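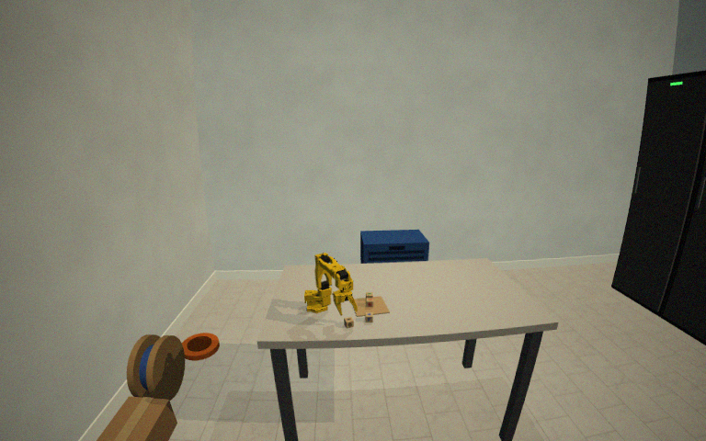

# Vollwood Parish Records Project: Second Progress Report

To: Clalta Fund, small grants office
From: Berenice Tapia, project lead
Date: 09/06/2019

## Where the work stands

The grant pays for sorting, cleaning, and cataloging the paper records of the old Vollwood farm cooperative, and for opening them to readers. Sorting is finished. Cleaning is well along. Cataloging started later than planned and is the part of the work that is behind.

The records came to us in feed sacks, crates, and two filing cabinets with no keys. Most of the paper is in fair shape. The worst of it is a run of milk delivery books that had been stored against an outside wall. The covers are warped and some pages have stuck together. Régis Boyer has separated the pages he could separate safely and has wrapped the rest until a paper conservator can look at them.

## Sorting

Lajos Fekete and Kristóf Kozma sorted the papers into member files, account books, letters, maps, and printed matter. We had planned to sort by year. That did not work, as the cooperative's clerks kept carrying old sheets forward into new folders, and pulling them out would have lost the link between a member and his or her dealings. We kept the folders together and will handle dates in the catalog.

Duplicate printed forms were set aside. We kept 5 clean copies of each and recycled the others, as agreed with your office in the spring.

## Cataloging

The original plan called for entries to be typed straight into the Ania database. Szabolcs Pálfi set up the database and it runs without trouble, but the entry form asked for more than we could supply for most items. Many letters have no date and only a first name. We lost several weeks to half-filled entries that then had to be fixed.

The form has been cut to 10 fields. Anything else goes in a notes box. Since the change, entries have gone in at a steady pace, and the account books are done. Member files are next. Letters will be last, since a good part of them are in Hungarian or in a mix of languages, and only Szabolcs and Lajos can read them with any ease.

Spelling of family names is still a problem. The same family can appear under three spellings in one account book. We enter the name as written and add a standard form beside it, so that a search on either one will find the record.

## Reader access

The records will be read in the ground-floor room, laid out with one rectangular table in the middle of a tiled floor. Storage is across the hall. Readers will ask for folders by catalog number and sign for them. Pencils only. Phones may be used to take pictures of pages, without flash.

Opening is set for December. We will begin with one afternoon a week and review that after the first 30 visits. Families of former members will get a letter before the opening. The address list is drawn from the member files and needs checking against the current phone book.

Some files hold private matters such as debts, injuries, and one long dispute over a boundary ditch. Berenice and Régis have gone through these and marked the folders that should stay closed for now. We would like your office to look at the draft access rules before we adopt them. A copy is attached.

## Budget

Spending on folders, boxes, and cleaning supplies is within the approved lines. The acid-free boxes from Bíró cost more than quoted after the supplier changed sizes, and we covered the difference from the travel line, which has barely been touched. No change to the total is requested.

Conservation of the milk delivery books was not in the budget. We are asking for quotes and will send them separately.

## Next steps

- Finish cleaning the maps and the remaining letters (Régis)
- Catalog the member files (Kristóf, Lajos)
- Add the standard family name list to Ania (Szabolcs)
- Check the address list and draft the letter to families (Berenice)
- Get quotes for the milk delivery books (Berenice)

The next report will follow the opening and will include visit numbers and the full catalog in printed form.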